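Barnabás Erdős has refurbished mattresses at the Petrauskas workshop for 18 years. He starts each one dry. "Water goes into the stitching and stays there," he says. "You brush first, along the seam, then across it."

For quilted covers he prefers a hand brush and dustpan to a vacuum, which he finds pulls the fabric up off the padding. The pan should have a rubber lip. "A bare plastic edge rides over the grit – the rubber sits down on it."

Small objects collect in the low parts of the quilting, he says, and should be lifted out by hand before any brushing. He repeats the whole pass after 3 hours, once dust from the room has settled. Brushes are replaced when the bristles no longer spring back. Handles he keeps longer, and tape is fine.

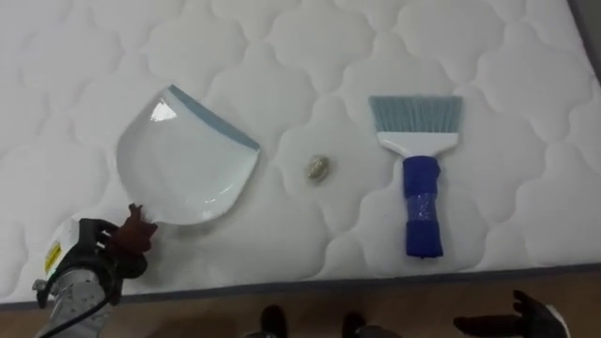
Storage between jobs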